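The Brown Bottle

I got the job at Norkard because my cousin Yesenia told them I was good at video games, which is a lie. I'm good at one video game, and it's about farming.

Anyway, they paid by the episode. An episode is one go at a task, start to finish, in the pretend kitchen. You put the headset on, you pick up the controllers, and off you go being a robot in a house that doesn't exist. Move the bottle. Reset. Move the bottle. Reset. My quota was 200 a shift and on my first day I managed 3, so you can imagine the look I got from Soledad Carrillo, who ran the floor and wore her reading glasses on her head all day without once (that I saw) pulling them down to read.

"You're thinking about your fingers," she said. "Don't. Think about the bottle."

Well, I tried! But have you ever tried not thinking about your fingers when they've suddenly gone black and matte and there are only so many of them and they're floating over somebody's kitchen counter? I'd reach for the thing and my real hand would close on nothing and my stomach would do a little flip. Yesenia said it wore off in a week. It took me until June.

By then I'd got properly fond of the place. The kitchen, I mean, not the office (the office was over a tire shop in Willalside and smelled like it). Everything in the kitchen was so clean. There was a white toaster I never got to use, because toast was a different task and belonged to the night shift, and I was jealous of them, a bit. I had the bottle. 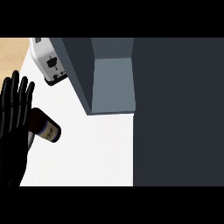
Xóchitl Ayala had the station beside mine and she was the best any of us had seen. She hummed while she worked. She could knock off an episode before I'd found my wrist, and every one of them went through review like butter, and she spent the time she saved eating sunflower seeds and telling me what was wrong with my technique.

"You go in like you're apologizing to it," she said.

"Maybe I am."

"So the robot's going to learn that, you know. Some day there'll be a real one in a real kitchen saying sorry to the ketchup."

I laughed, but I took it home with me. I lay there that night going over it. Somewhere in the pile there'd be my hand, the way I come in from the side, the little wait before I close up. My grandmother did that wait. She did it with jars, with eggs, with the handle of the kettle, this tiny stop as if she was asking first. I'd never noticed I did it too until Xóchitl made fun of it.

The next week Abundio Becerra came down from review with his laptop under his arm, and everyone went quiet, since he only came down when something was getting thrown out. He sat on the edge of my desk and played me back to myself. Reach, wait, grip. Reach, wait, grip.

"What's that pause?" he asked.

"Which one?"

"That one. It's in all of them. I've got 2,219 episodes off you and it's in every single one I've opened."

I said I could stop doing it. I said it quite fast, thinking about rent. He played another one and scratched his neck and didn't say anything for ages, and beside me the humming had stopped.

"Xóchitl's tip over more," he said finally, sort of to himself. "After. When she lets go."

"They do not!" said Xóchitl.

"A bit more."

He shut the laptop and went back upstairs, and that was all the answer I ever got out of him. Soledad told me my quota was still 200. I put the headset back on and there was my kitchen, all bright, nothing moved. I reached out for the bottle and waited, and from the next station over, very quietly, Xóchitl said, "Sorry, ketchup," and I got the giggles so badly I had to reset.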